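Workshop Notebook, Varkarholm Finishing Laboratory
Entry: February 18, 2026
Subject: Waterborne varnish trials, second series

The second series of drying trials on the Fondent waterborne varnish was opened this morning. The first series was closed with mixed results. Panels coated at the lower spread rate leveled well but scratched too easily under the fingernail test, and panels coated at the higher rate held a faint haze for several days. The Batista hardener was left out of that series by agreement and is now included.

Preparation followed the standing procedure. All test panels were sanded to 400 grit, wiped with a damp lint-free cloth, and left to stand overnight in the conditioning cabinet. Relative humidity in the cabinet was set at 52 percent and did not drift during the night. The varnish was stirred by hand and strained before use. One can showed a skin under the lid and was set aside for return.

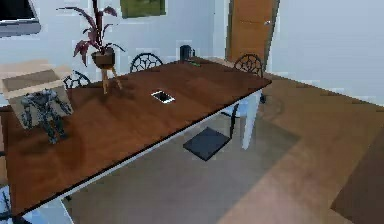

Three coats are planned for each panel, with light sanding between the first and second only. The question of sanding after the second coat was raised again. It is the view of this bench that the extra step adds labor and dust and should be dropped unless the adhesion figures require it. Colleagues on the Javudari contract take the opposite view, and their notes should be read before the next series is drawn up.

The first coat was applied with a foam pad at 10:15 and was dry to the touch well before lunch. Two panels from the hardener group showed small pinholes near one corner. These were marked in pencil on the back. The mix had been used right after stirring, and trapped air is the likely cause. A rest of 3 minutes after mixing is to be tried tomorrow.

Gloss readings will be taken only on fully cured panels. The readings entered in the first series while the film was still soft have been struck from the table, and the sheet has been initialed. Please do not copy them into the contract report.
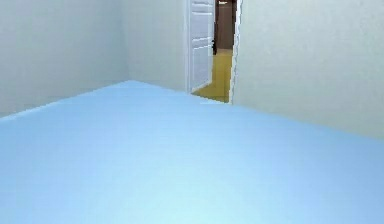 Light blue top, with pale walls behind.

Stock: about 700 milliliters of hardener remain on the shelf, enough for this series but not the next. An order should go in before the end of the month. Strainers are also low. The gray pads supplied last time shed fibers and should not be reordered.

Open items:
Adhesion test on the haze panels, still outstanding.
Cabinet door seal to be replaced. The part is due in March.
Water spot test to be repeated with the cover glass in place.
Second coat to go on tomorrow morning, after the pinholes have been looked at under the lamp.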